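Forum interne Grimholm – Organisation du travail – Poste de tri à deux bras, atelier Simitano

T.Laxdal
Mesdames, Messieurs, chers collègues,
Le poste de tri à deux bras entrera en service régulier en octobre. Il traitera les articles mélangés – fruits, flacons, petits objets – que les équipes répartissent aujourd'hui à la main. Six personnes sont concernées. Aucun emploi n'est supprimé ; trois agents seront formés à la conduite du poste et les autres rejoindront la préparation des commandes. Vos observations sont attendues sur ce fil.
Tove Laxdal, direction des opérations

phetsri_quai
Je prends acte de l'annonce. La note ne précise pas qui répond des erreurs de tri. Lorsqu'un agent se trompe, son nom figure sur le bordereau. Qu'en sera-t-il pour les bras ?

N.Steinarsdottir
La question a été soumise au service qualité. Le bordereau portera le numéro du poste, et le conducteur ne signera que les reprises manuelles. Les essais portent pour l'instant sur des objets courants, pris un par un sur la table. La banane reste l'article le plus délicat, en raison de sa courbure et de la pression admise.
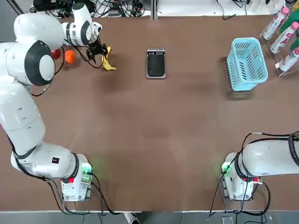 Je rappelle que la cadence n'est pas l'objectif de cette phase. Sur 267 prises relevées la semaine dernière, plus de six ont nécessité une intervention, et chacune a été consignée.
Nanna Steinarsdóttir, méthodes

avton_b
Permettez-moi d'exprimer un désaccord. Surveiller une pince pendant une journée entière n'est pas un allègement. Le travail manuel fatigue les épaules, certes, mais il laisse parler avec ses voisins. La fiche de poste devrait prévoir une rotation.

phetsri_quai
Je ne partage pas entièrement cet avis. Plusieurs d'entre nous demandent depuis longtemps à quitter le tri. La rotation me paraît toutefois indispensable, de même que le maintien de la prime.

T.Laxdal
La prime est maintenue pendant 730 jours. La rotation sera examinée lors de la réunion du 27 janvier.

avton_b
Deux ans, donc. Et ensuite ?

Discussions récentes
Formation des conducteurs de poste : inscriptions
Bordereaux de tri : nouveau modèle
Horaires de la préparation des commandes
Vestiaires de l'atelier Simitano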